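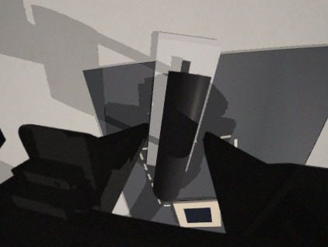 ## Two fingers, one cylinder: a gripper comparison in simulation

The engineer who runs gripper trials at Jotetti does not want to talk about success rates first. She wants to talk about contact.

"A cylinder is an awkward part for flat fingers," she says. "You get a line of contact on each side if you are lucky. If it leans, you may get a point."

The black cylinder in her simulator was leaning when we spoke, its top to the right of its base, with a black finger on either side. Her team is comparing 2 finger sets, one from Flanum and one from Suler, on the same simulated arm. Each set gets 142 attempts, with the same controller and the same start poses.

The Flanum fingers are stiffer in the model. The Suler set has a softer pad, and that made it slower to simulate.

"We had to cut the time step for the soft pad," she says. "Then we cut it for the other set too. Otherwise you are comparing solvers."

Closing force was capped at 70 newtons for both. She tried 3 friction values and kept the lowest for the main runs, on the grounds that a high value hides bad alignment.

The camera looks out over the fingers, and she has doubts about that view. Black fingers and a black object share very little contrast.

"The edge against the pale panel is easy," she says. "Lower down it is dark on dark, with shadows on top. I would not trust a segmentation mask there without checking it."

Her next change is to the controller. At present it closes both fingers at equal speed - fine for an upright part, less so for a tilted one. A version that stops one finger on first contact was written in June and has not been merged.

Asked which set she would buy, she declines to answer until the hardware runs are finished.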